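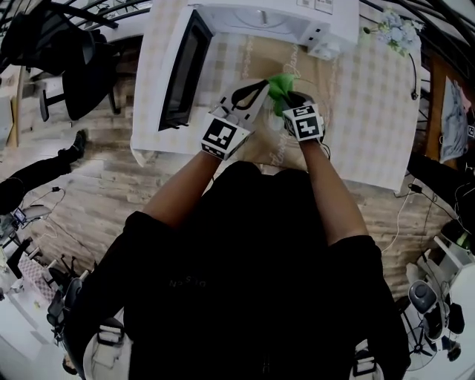 Page 2

Station Rules for Hand-Held Gripper Work
Student project report, Brevlow Lab course, 5/28/21

Why we wrote rules at all

Our project was supposed to be about cloth. Folding, pinching, handing over from one gripper to the other. By the second week we had three people running the same table three different ways and the recordings could not be compared. So the topic changed. The report is now about the working rules for the table, how we got to them, and which ones people follow.

Setup in short. One operator, a gripper in each hand, marker cube on each gripper. Soft item in the middle of the table. Household stuff left around the edges (microwave, flowers) so it looks like a home and not a test bench. Project name is Jilta, the table software is Lui. The grippers came with a safety sheet from Wodetti which covers the jaws and the battery and nothing on how to run a session.

What we read first

Not much exists for this. Standards for robot arms assume the arm moves by itself. Ours is moved by a person, so speed limits and fences don't apply. What does carry over: keep fingers out of the jaws, keep the stop within reach, write down who was at the table. We took those and added our own. General office rules on trip hazards turned out more useful than anything with robot in the title.

The rules, version 5

1. Marker cubes face out. Both of them. If a sleeve or the cloth covers a cube the position is lost and the take is no good. Short sleeves at the table, please.

2. Cable along the forearm, not across the work. Leave slack at the elbow. A cable that pulls changes how people hold their wrist and you can see it in the data later.

3. Cloth starts on the mat. Every time. Flat or crumpled, write which.

4. Both jaws open before you reach in. Close slow. Don't pinch toward your other hand.

5. Nothing with a plug hanging near the operators legs. Floor cables go to the wall side and get taped.

6. Chairs back from the table before the start call. Fan too.

7. One person talks. The second person watches the floor and the screen and stays quiet unless it's a stop.

8. Stop means stop. Anyone can say it. Grippers down on the table, jaws open, then talk.

9. Break after 20 minutes at most. Arms held out over a table get tired way before people admit it.

10. Log sheet filled in before the next take, not at the end of the day.

How we checked

We ran 400 takes under version 4 and went through the log sheets. Takes were marked clean, fixable or lost. Then we changed two rules (3 and 5) and that made version 5, which we are using now but have not fully tested. So no before/after numbers in this report. We wanted them, ran out of time.

What we did see in the version 4 logs:

Lost takes mostly from covered cubes. Rule 1 was already there, people forgot. We moved it to the top of the sheet.

Start position of the cloth was a mess. Half the sheets say "middle", which means nothing. The mat fixed the argument, at least.

Breaks got skipped when a session was going well – exactly when the operator should have stopped. No good fix yet. A timer was tried, people turned it off.

Rule 10 is the one everyone breaks. Sheets filled in afterwards all have the same handwriting and the same neat times. We threw those out.

Problems we did not solve

Consent for people who pass behind the table. The overhead view takes in a lot of floor. Right now we have a sign on the door and ask. Probably not enough if this goes outside the course, needs someone who knows the privacy rules.

Left-handed operators. Rules don't say wich gripper leads. Should they? We disagreed and left it out.

Tablecloth slides when the cloth gets dragged. Clips at the corners work but then they are in the way. Tape leaves marks.

Cleaning. Jaws get wiped after each session, nothing written down about the soft items. Should be a rule 11.

Recommendations for the next group

Print the sheet, one page, big type. Nobody scrolls with a gripper in each hand.

Keep the version number on the sheet and in the log. We mixed up versions 2 and 3 and had to drop a whole set.

Don't add a rule with no incident or lost take behind it. We had a longer list at one point and people just stopped reading.

Read the Wodetti sheet even though it is dull. The part on jaw force matters.

Version 5 gets its full run in August. Log sheets are in the Jilta folder, blank copies in the drawer under the printer.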